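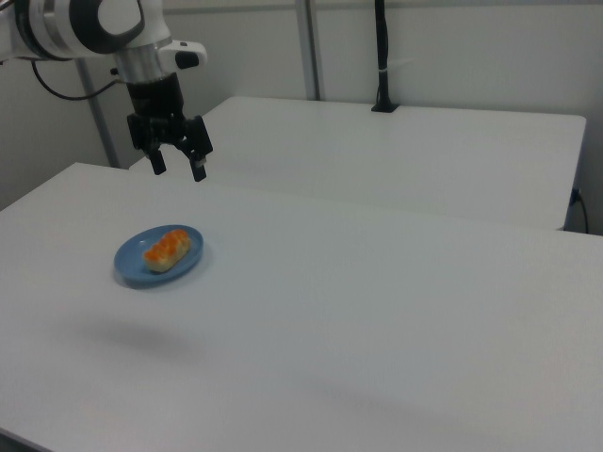 Figure 1. A topped roll on the light-blue plate, white table.

Small Rolls, Orange Topping: What Makes a Glaze Stay Put?
Food and Materials, spring project report
Pravesh Nkosi and Khalil Moussa
Tellham College
23 April 2020

Why we picked this

We both like baking, and we both got tired of toppings that slide off. You spoon something sweet and sticky over a roll, you carry it to the table, and half of it ends up on the plate. Pravesh's aunt runs the weekend counter at the Oosthuizen bakery and she told us they lose a lot of topping that way, so we had a real problem to work on and a great excuse to bake every week!

Our question was simple: for a long soft roll with an apricot and carrot topping, what changes how well the topping holds on? We looked at how thick the topping was, whether the crust was brushed first, and how long the roll rested before it was topped.

The rolls

We used one dough for everything. Each batch had 1,000 grams of flour, plus milk, butter, yeast, a little sugar and salt. We shaped the pieces by hand into short logs and baked them pale on purpose. A dark crust is smoother and harder, and we wanted to test the kind of soft roll the bakery sells. Pravesh did nearly all the shaping (he is much better at it — Khalil's early ones came out like commas).

Over the whole project we baked 105 rolls. Eight of them went straight into the bin after we forgot the salt, and we didn't count those in any of the results.

The topping

Dried apricots, grated carrot, orange juice and sugar, cooked down in a wide pot and mashed with a fork. We left it lumpy. We did try a smooth version in week two with the Bretinik blender from the Nomgate room, and it looked beautiful for a minute and then ran down both sides. The lumps catch on each other and on the crust, and that was the first thing we learned that we didn't expect.

We made three thicknesses by cooking the mixture for different lengths of time. To compare them we used the spoon test: fill a tablespoon, tip it sideways, and time how long it takes for the first blob to let go. It's a rough test, but it put the three mixtures in the same order every time we ran it.

How we tested

Each roll went onto a plate and got one level scoop of topping, spread along the top with the back of a spoon. After a short wait we lifted one side of the plate onto a wooden block and left it there for five minutes. Then we scraped up whatever had come off the roll and weighed it. We weighed the plates beforehand so we could leave the drips on them, which saved a lot of fiddly scraping once we thought of it.

Blue plates worked best for us. Orange shows up so clearly on light blue that even a tiny drip is easy to spot, while on the cream plates we started with, we kept missing the thin smears near the rim.

What we found

Thickness mattered most. The thickest mixture hardly moved on any roll, but it was chewy, and our tasters didn't love it. The middle one was the favorite for eating and held on nicely as long as the roll had cooled.

Resting time came next. A warm roll softens the topping from below and the whole layer starts to slip in one piece. It's fun to watch and terrible for the bakery! Letting the rolls cool fully on a rack fixed most of it.

Brushing the crust with milk made almost no difference. Khalil was sure it would, and we repeated that part twice to be fair to the idea. Brushing with thinned jam did help a bit, though it also made the crust soggy by the next day.

In total we collected 862 grams of fallen topping, and more than half of that came from the smooth blended version alone.

What we would change

Our scoops weren't equal enough. A scoop packed by Khalil weighed more than one packed by Pravesh, and we only noticed in the fourth week. We would weigh the topping onto each roll from the start. We'd also like to try a rougher crust, maybe with a scatter of oats baked on, and see if the middle mixture grips it better.

The bakery has asked for the recipe, and we're hoping to bake a batch with them in May.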